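February, seam abrasion, Iltard thread against Zarora thread

Both sets went through 1,000 rub cycles, checked every 200. Zarora set lost its first stitch at 357.
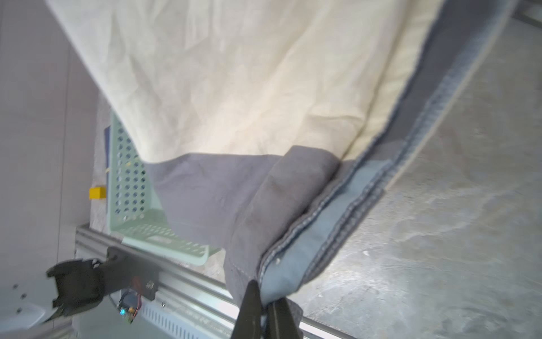
Thread tension was 90 on the Quintana gauge for both sets. Fraying starts at the outer row, where the thread stands proud of the fold. The blue hem has frayed white stitching at its outer edge, and that row is the one to score. Inner rows get a separate column.

Iltard set held to the end, slight fuzz only. 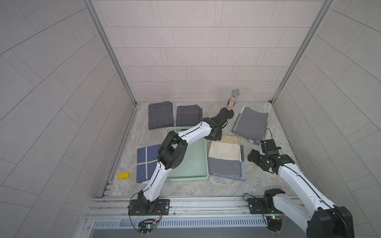 Next run: same tension, finer needle, Viltus abrasive paper changed at each check.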